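Dellis butcher-block top, 50 inch

Back in stock from September. Price 249, top only. Legs sold seperately, see the Anozie leg set.

What it is: a solid strip top for a kitchen work table, prep station, bench, whatever you need. Strips glued edge to edge, sanded both faces. Color varies strip to strip and top to top. We don't match for color. If you need two that look close, order together and put a note in the box at checkout, we'll do what we can.

Size: 50 long, 26 deep (inches). Corners square, edges just eased. Can be cut down with a normal circular saw, fine blade, tape the line first. Seal the cut end the same day.

Finish: comes raw. Needs oil before use. We sell Siria oil in the small can, one can does a top with some left over. Thin coats, wipe off the extra, leave overnight. Three coats to start on the working face, two underneath. Don't skip underneath or it will cup on you.

Fixing: use the slotted brackets that come with the legs. Wood moves across the width, summer to winter, so don't screw it down tight through round holes. No glue. Pre-drill everything.

Strip-wood tops, in use with plastic bins on them:

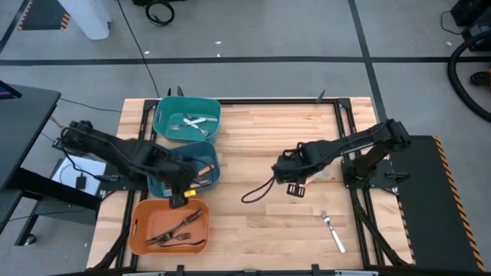
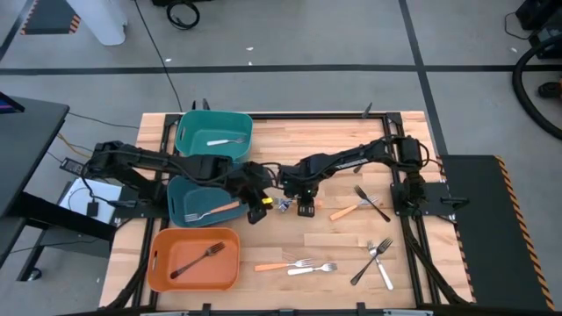 Abrehet Tilahun writes that she has had her Dellis 7 years in a bakery kitchen and that the oiling schedule on this page is too light for a busy room. She does hers every month, more in winter when the heat is on, and had one small split at the end where she'd cut it and never sealed it. Filled it with wax, still fine. She'd buy the deeper one if we made it.

Fair point on the oil. Home use, every couple of months. Commercial, go monthly. Will update the care card when we reprint.

No deeper version planned. Fenulcombe does a deep top on request but the wait is long, ask them direct.

Care: wipe with a damp cloth, dry right after. No standing water, no hot pans straight on the wood. Stains mostly sand out, go with the grain and re-oil the spot. Not for outdoors, not for a shower room, people ask.

Delivery: ships flat, corner guards on. Two people to lift. Check it before you sign, and keep the wrapping untill you're sure. Let it sit flat in the room for a couple of days before fixing.

Returns: uncut and unoiled only. Once you've put a saw to it it's yours.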